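Notebook, 9 November 2024

Skakley door-handling package, trial license, second sitting. Writing this up before I forget what annoyed me.

The pitch, as a reminder: you get a simulated apartment, a two-armed robot model with parallel grippers, and a "contact-ready" set of doors, knobs and counters. You work out your door routine in there and carry it over to the real machine. The brochure says 3,000 room variations. I have opened 26 of them so far and I would call most of them the same room with the tiles swapped. Marble floor, honeycomb wall, black sofa. Halina Ziółkowski thinks I'm being unfair and that variety in surfaces is the whole point for the vision side. Maybe. Our trouble at Brutholm was never the wallpaper, it was the knobs.

What I wanted from this sitting was a plain answer on contact. When the tip of the left arm gets to a small knob, does the package treat it as a knob, with some slip and some give, or as a magic spot that says yes when you come close enough? I kept the glass door room for this and saved views as I went.

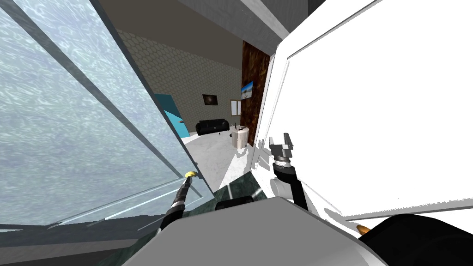
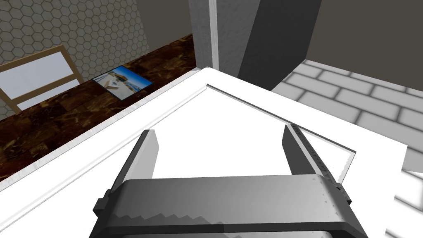
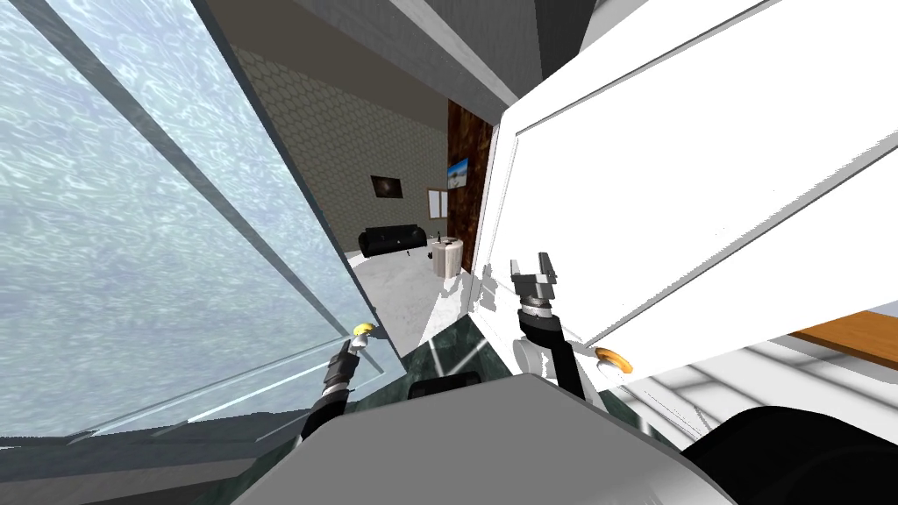
I still can't answer the question. The contact log prints one word, "touch", and a time. No force, no direction, no area. You can't tell a good grip from a brush with the side of a finger. I wrote to Skakley support and was told force readout is in the Pro tier. Price for the Pro tier is "on request". I requested. Nothing yet.

Other gripes, in no order:

Glass. The rippled texture looks expensive and does us no good that I can see. I want to know whether the depth channel treats it as solid or as a hole. Manual is silent. Ask again.

Restarts. Each room takes 71 seconds to load on the bench machine. Fine once, maddening when you are nudging a wrist angle and starting over.

Export. The joint file comes out in their own format. There is a converter, and the converter wants its own license key. Who signs off on these things?

Fair is fair, the arms move smoothly, nothing crashed, and the reach limits match the spec sheet for the three joints I checked. The fingers are modeled with more care than the ones in the Wirker kit, where they were basically two bricks. If all we wanted was to plan reach and check that one arm stays out of the way of the other, I could live with it.

But we were sold door opening. Aravena charges less and gives you raw contact forces in the base package, with uglier rooms. I know which I'd pick today. Halina wants one more round before we say so to purchasing, and she'd like me to try the counter tasks properly instead of sulking about knobs.

To do:
- same approach to the knob with friction set to zero. If the log still says "touch" and the door still swings, I'm done arguing
- dig out the old Wirker numbers for comparison
- chase the Pro tier quote
- trial runs out in December, find out if it renews by itself and cancel that if it does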